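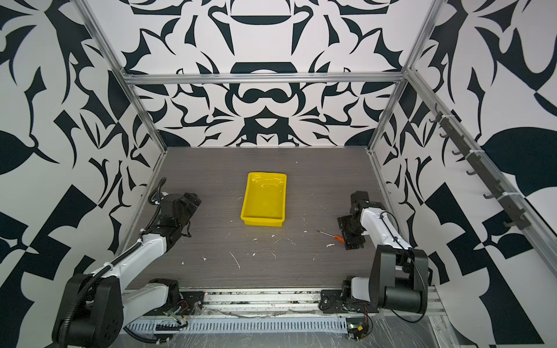

Perla Lozano wrote:
> My soap cracked right down the middle again. Same recipe as the
> Christmas batch, oatmeal and honey, and I wrapped it in two towels
> like you said. Is it the honey? I have 4 more of these to make
> before the baby shower and I am losing my religion.

Perla, it's the honey. It's also the towels, and those are my fault.

Honey heats up the batter all by itself. Wrap that in two towels and you've built a small volcano with oatmeal in it. I told you two towels back when you were making the plain lavender bars, which need the help. Leave this one uncovered on the counter, and if your kitchen runs warm, put the mold in the fridge overnight.

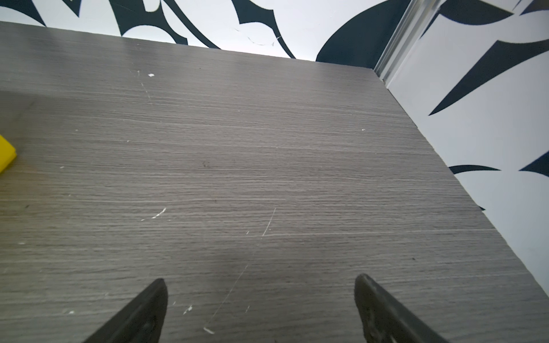 Also go easy on the amount. I use 2 teaspoons for a loaf, stirred into a little warm water first so it doesn't sit there in sticky brown freckles. My February batch had freckles. I gave it to my brother-in-law.

As for the crack, wait until the loaf is firm but still warm, put on gloves, and press the top back together with your thumbs. It will look like you pressed it with your thumbs. Sprinkle oats over it and call it rustic, as the lady at the Pemstead craft fair does, and she charges $7 a bar.
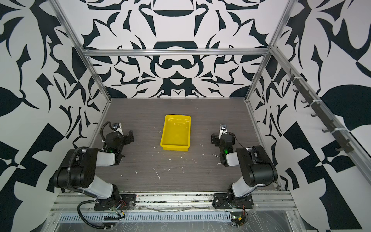
Getsemaní Beltrán asked me off list about wrapping the bars for favors. Plain paper bands, please, no plastic. They need air while they cure, and cling wrap makes them sweat like me at a baby shower. 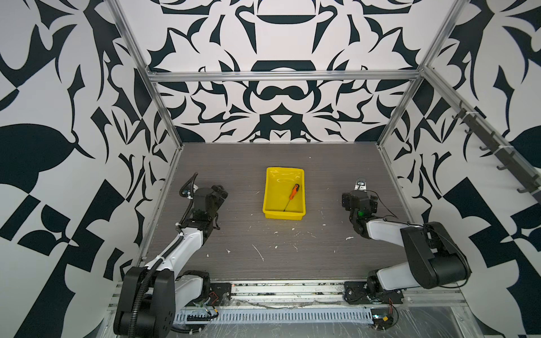
Can you still use the cracked loaf? Sure, once it has cured as long as any other batch. Trim the ugly end and keep it by the kitchen sink.

Tona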